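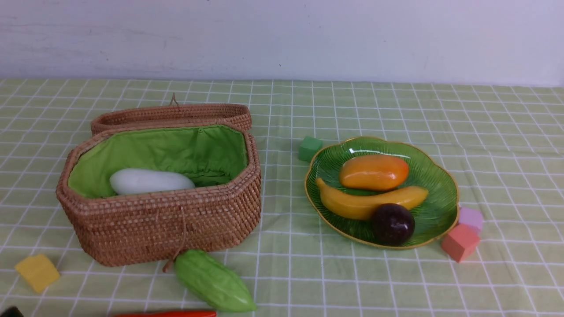

Re: [playroom-swap] Baskets with lids, anyone?

Oh, I can help with this one! I got a lidded rattan basket from Flosora in February and it lives on our play table now, on the green checked cloth. Mine has a green fabric liner, and I'd look for that — the toy vegetables don't snag on the weave, and crumbs shake right out.

> We have 48 pieces of play food from the Buline set and
> they end up under the couch every night. I'd like something
> with a lid that doesn't look like a toy box. Does the loop
> on the front get in the way?

Not for us. The string just hangs down the front and the kids ignore it. 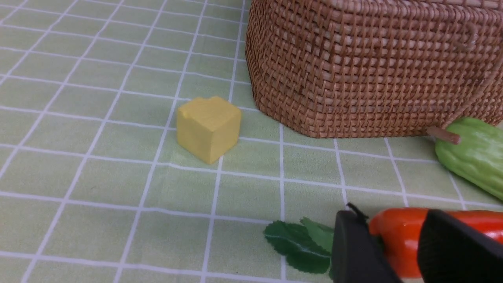
As for blocks, I'd keep them out of there. The little yellow ones get worn at the edges fast enough without melons landing on them, so ours go in a Bivgate tin on the shelf (9 inches across, plenty). The fruit gets the green glass dish, but only while I'm in the room!

If you want the Flosora link, write me off-list. I'm usually on after 9.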